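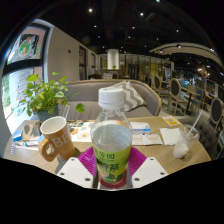

Bottle, mug and plant at the round table.

Section 6. Setting Up the Guest Refreshment Table

This section applies to all Steltadberg guest lounges fitted with a round light wood table. The table is to be ready before guests are admitted on Wednesday and checked again at closing.

6.1 Clearing the table

1. Remove all cards, booklets and packets from the tabletop. Keep current items and recycle the rest.
2. Lift potted plants by the pot, never by the stems or leaves.
3. Wipe the surface with a damp cloth and dry it at once.

CAUTION: Do not pour water directly on the table. Standing water may mark the finish.

6.2 Placing drinks and drinkware

4. Place the plants first, toward the back edge. Leaves may reach over the table but should not touch the rim of a glass or mug.
5. Set out bottled drinks upright, with caps fully closed and labels facing the seats. Plain water and bottled tea may share a table.
6. Set mugs and glasses upright, within easy reach of the seats. Turn each handle outward.

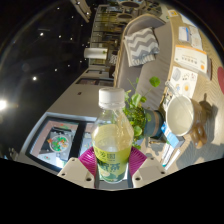

7. Return printed materials to the table in a single stack, clear of the drinks. Booklets go at the bottom and cards on top.
8. Place small boxes and packets beside the stack.

NOTE: Replacement mugs are ordered from the Mandbridge supply room under item 799. Allow 14 days for delivery.

6.3 Closing check

9. Discard any bottle that has been opened. Unopened bottles may be returned to storage.
10. Wash all drinkware, including pieces that seem unused.
11. Check the soil in each pot and water only if the top layer is dry. Empty the saucer, if one is fitted.
12. Record missing or damaged items on the lounge supply sheet.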